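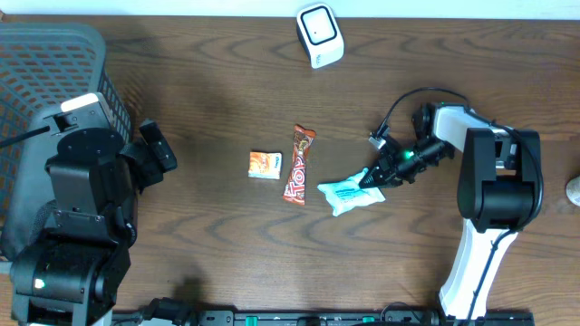 PRUNEMTON, February

Print this page | E-mail this page

Styliani Psarras has run the night desk at the Prunemton ferry office for most of her working life. The job is answering the phone and deciding, by 4 a.m., if the first boat to Vodholm will sail.

"People think it's the wind," she said. "Wind I can work with. Fog is worse. With fog you wait, and the people on the pier want an answer."

She started in the ticket booth at Wunden, selling crossings to day visitors, and moved to nights when the pay went up. The old boat carried 300 passengers. The one in service now carries 900 and needs more water under it, so low tide has become part of her work too.

Psarras keeps a paper log next to the computer one. Each cancelled sailing gets a line with the time, the reason and the name of the captain who agreed.

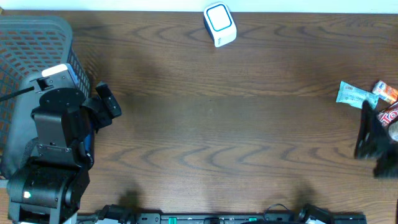 "I write it down before I call anyone," she said. "If I call first, I'm already arguing with somebody, and then the time I put in the book is wrong." Her current book is the third. The first two are in a cupboard at Wunden, and she has been asked for them twice, both times over insurance.

The hardest calls come from Vodholm, where the school and the clinic both depend on the early boat. She would like a second sailing at seven on winter mornings, even a small one. 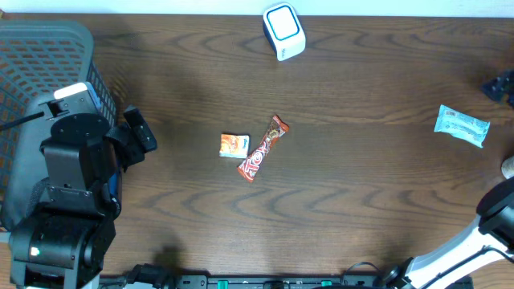

Ristić disagrees, and says a seven o'clock boat would run nearly empty until spring and take a crew off the afternoon, when the freight moves.

Psarras has heard that before. "Then run it two mornings a week and see," she said. "I'm not asking for the big boat."

She goes back on shift at ten tonight. The forecast is for fog after two.

Contact us | Copyright Prunemton Harbor News | Back to top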